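4. Results

4.1 Dual meet outcomes and mat time

We started with the obvious thing – does a team that wrestles more live minutes in practice the week before a dual meet win more bouts. Short answer, not much. The correlation was weak across the season and went the wrong way for the upper weights. Coaches we talked to were not surprised. Stelios Christodoulou, who coded most of the practice logs, had guessed this from the pilot data and said so in the margins of half the sheets.

Some detail on the sample. We logged 705 bouts over the regular season, all high school, all folkstyle, forfeits removed. Teams came from one conference plus the schools they hosted in non-league duals. Tournament bouts were left out because pairings there depend on seeding and we had no good way to model that. Logs were missing for two schools in the first week, and those bouts were kept in the outcome tables but dropped from anything involving practice load.

Bouts ending by fall were coded separately from decisions. Major decisions and technical falls were lumped together, which is not ideal. The numbers in each were small and the models would not settle with them apart. We tried it both ways and the direction of every effect we report stayed the same.

4.2 Weight changes between meets

Weight change was the stronger predictor. Wrestlers who came in lighter than their own season average lost more third periods. Not more bouts overall – more third periods. That difference matters for how the result gets read, and earlier drafts of this section blurred it. A wrestler can give up the third and still win 7-4.

The effect was clearest in the five middle classes. At the bottom end most kids were not cutting at all, a few were trying to gain. At heavyweight there is no reason to cut and the spread in weigh-in values was just noise plus breakfast. We report the middle classes seperately for that reason.

Weigh-in values were taken from official sheets. Where a sheet was unreadable we used the team's own book. Sarita Tyagi checked the team books against the official sheets wherever both existed and found disagreement in 13 cases, all small, all resolved in favor of the official number.

4.3 Gear and clothing

Singlets and warm-ups were included as a control only. One reviewer of the study plan asked whether sweats worn during warm-up could affect weight and fatigue, fair question, so we recorded what was worn and how long. The two suppliers used in the conference were Wokska and Sanico. No difference between them on anything we measured. Warm-up length made a small difference to first-period scoring and none after that.

Folding and weighing of dry gear was done before each meet on the same table, per the protocol in 3.2. Damp gear was not weighed.

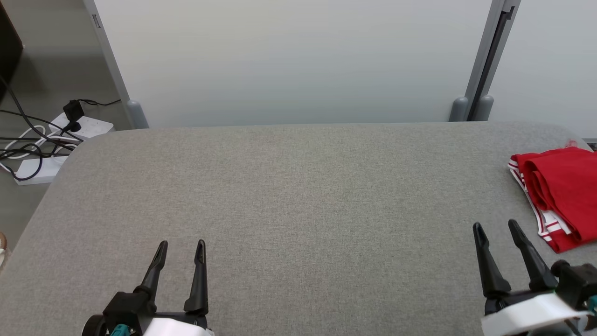 Figure 4. Tabletop and cloth.

Third-period scoring was modeled with wrestler as a random effect and opponent record as a fixed one. Opponent record did most of the work, as it should. A bundle of cloth like the one at the right side of the table in Figure 4 tells you little about what a kid will do with a minute left and a two-point deficit, and the gear terms came out of the model accordingly. Dropping them changed nothing past the second decimal. We kept them in the supplementary tables for completeness.

4.4 Riding time and escapes

Folkstyle rewards control, so escapes were the natural thing to look at next. Teams that drilled bottom position daily gave up fewer long rides. No surprise. What we did not expect was that the gain showed up against strong opponents and vanished against weak ones. One reading is that strong riders are the only ones who test the skill. Another is that our opponent measure is too rough – a win-loss record says nothing about whether somebody can ride. Theano Petridis ran the analysis again with an opponent measure built from riding alone and the gap shrank by half but stayed.

Escapes in the first ten seconds after a whistle were counted apart from later ones. First-move escapes were up for the bottom-drill teams. Later escapes were flat. So if the drills help, they help right off the whistle and then the wrestlers are on their own. Coaches on the panel mostly agreed with this. Mojtaba Asadi did not, and his argument is worth recording: later escapes depend on the rider's tiredness, and we have no measure of that for the top man.

4.5 Home and away

Home teams won more bouts. The gap was smaller than the one reported for basketball in the same conference but it was there. Travel distance did not explain it. Bus arrival time might – teams arriving late had shorter warm-ups, and see 4.3 for what that does to the first period. We only have arrival times for part of the season so this stays a suggestion.

Officials were not modeled. Several worked only a handful of duals and an official effect from that few bouts would be guesswork. Stalling calls did favor the home side slightly. Not significant, and it moved around depending on which weeks were included.

4.6 Robustness

All models were re-run leaving out one school at a time. One school mattered. It had the deepest lineup in the conference and won nearly everything, and with it removed the third-period effect in 4.2 got larger, not smaller. We take that as a good sign but a single strong team pulling the estimates around is a weakness of the design and more conferences are needed.

Re-running with forfeits counted as wins for the reciving team changed the team totals and nothing else. Re-running with overtime bouts removed widened the intervals a bit. Ourania Tsolakis also tried a version with grade level added. Seniors were better in the third period at every weight, and the weight change effect held within each grade, though the freshman estimate is wide enough that we would not lean on it.

Full tables for each of these runs are in Appendix B, in the same order as above.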